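Ticket 475 - Skestska label printer skips every other label
Opened by: Slavica Hoxha
Status: Solved, leaving open for comments
10 Oct 2019

Hi all, me again with the label printer. I'm writing down everything I tried because I know at least two other people on here have the same model, and I spent a whole evening on this and would love to save you yours!

So the problem. I run a small seed swap out of my spare room, and I print labels for the packets and for the storage boxes they live in. It's been fine since July. Then I opened a new roll from Prukov (same size as the old ones, or so I thought) and now I get one good label, one blank, one good label, one blank. The red light blinks twice in between and then goes off like nothing happened.

What I tried first, none of which helped:

Turned it off and on. Twice, then left it unplugged while I ate dinner.
Swapped the USB cable for the one from my scanner.
Uninstalled the driver and put it back. This took forever - the download page kept logging me out.
Cleaned the roller with a cotton swab and rubbing alcohol. It was pretty gross in there, so no regrets, but still one good and one blank.

Next I wondered if it was my template. I have one for packets and a bigger one for the clear boxes, and the bigger one has always been the fussy one. I printed from both and got the same skipping.

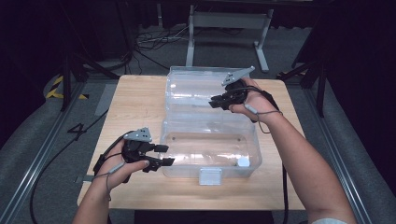 Clear storage box with the latch on the front, the kind the bigger template is for.

Then Leopold Leitner replied on my old ticket and asked if I'd run the gap calibration after changing rolls. I had not. I didn't know there was one! You hold the feed button until the light blinks, let go, and it spits out a few blanks while it measures the space between labels. I did that and got 17 good labels in a row, and then it started skipping again. Argh.

The last piece was in the print settings. The driver reinstall had put the media type back to "continuous" and the printer was arguing with it. I changed it to "label with gaps," saved it as the default, ran the calibration one more time, and printed a batch of 100. Every single one came out, no blanks, no blinking.

Short version for anyone searching: set media type first, calibrate second. I had them backwards.

One thing I still can't figure out is why the preview shows the text a hair to the left of where it prints. I can live with it on the packets, but on the box labels it bugs me. Leopold, if you have another trick up your sleeve, I'm all ears.

Thanks everybody,
Slavica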